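Start and stop conventions for handheld gripper demonstrations

Version 2 of our collection rules has been in use since April. Sarla Vashisht asked me to write up the section on episode boundaries, as it is the one new operators misread most often. The rest of the document (naming, storage, consent forms) is dull and stays on the internal wiki.

Some terms first. An episode is one continuous recording of one task. A boundary is the stretch at either end where the operator is holding the grippers but has not begun, or has finished, the task. Under version 1 we let operators begin recording whenever they felt ready. When I audited the Sidix batch, 13 of 251 episodes had to be pulled for boundary faults. Most of those started with one gripper already moving.

The current rule reads as follows. Both grippers are held in front of the body, tips forward, fingers clear of the markers. The operator holds still for two seconds, then begins. The same pose closes the episode. A recording without both holds is rejected at intake, whatever the quality of the task in between. 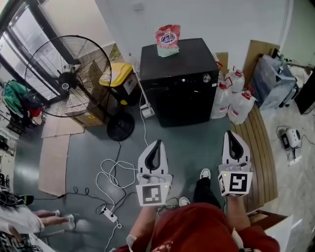

Sleeves are the usual cause of trouble with markers. A loose cuff can slide over a marker face when the wrist rolls inward, and the tracker then coasts on its last estimate. Our checker flags any loss of tracking during the hold, but it is lenient once the task is under way. Cuffs get pushed up or taped. I would prefer a stricter check as well, and there is an open ticket for it.

Floor practice has its own clause. Power and data cables should be routed to one side of the operator's walking path before the first episode of a session, and taped down wherever a path has to cross them. Looking down to find a safe place to step shifts the head view, and that behaviour ends up in the training data along with everything else.

Clutter is a separate matter. Version 1 called for a cleared background. We dropped that after the Marquez trials, where policies trained on tidy rooms did poorly in ordinary ones. Background objects may now stay where they are, provided they do not block the operator's reach and are not moved between takes of the same task.

Still unresolved: whether a second person may be in view. Stodia's intake template rejects such episodes outright. Ours accepts them with a tag, on condition that the person does not touch the task objects. I expect to revisit this when the Clikia import is finished – their operators work in pairs, and the tag would apply to nearly every file.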